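Glaze notebook, March, back bench, 7.40 am

Kettle on, kiln still too warm to open, so I'm catching up on the Huraneo tests before I forget what I did. Huraneo is the pale satin I've been chasing all summer (the one that went like skim milk on the last lot of bowls). I mixed it again from the old recipe card and changed only the feldspar, as the Gerkmont bag finally ran out and the new stuff is Zupan. Same nominal potash, different colour in the bag, a bit greyer.

Dry batch was 3,000 grams. I sieved it twice and let it sit overnight under a lid. It settled harder than the Gerkmont version ever did – proper concrete at the bottom of the bucket – and took a good while with the drill to bring back. Must try a pinch of Epsom salts next time. Don't do what I did and add water first, you just end up with thin glaze on top of a brick.

Test tiles went in on the middle shelf, dipped for two seconds and four seconds. The bisque was the Sirkatik white, and I waxed the feet this time, so nobody has to lend me the grinder. I also put one tile on the bottom shelf to see whether the cool spot is as bad as we all reckon.

Log says 874 degrees when I looked in at tea time and 795 on the way back down late last night, which seems slow to me. The damper might be sticking again. Could whoever fires next please write down when they shut it? 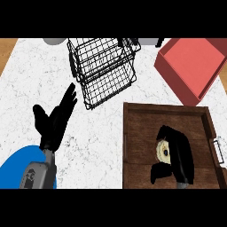
What I'm really after with the Huraneo is movement under a quiet surface, and the Gerkmont batch never had it. It came out flat and even, like bathroom paint. I'd be rapt with something closer to the white marble of that countertop, where the veining is grey and so faint you nearly miss it, with a bit of speckle through the rest. I reckon a dusting of ilmenite might get me the speckle. For the veins I'm less sure, maybe a thin brush line of grey slip under the four-second dip, fired a touch hotter so the edges blur.

To do: weigh out a small ilmenite line blend, label the buckets properly, order more cones. Pyrometer battery is getting low too.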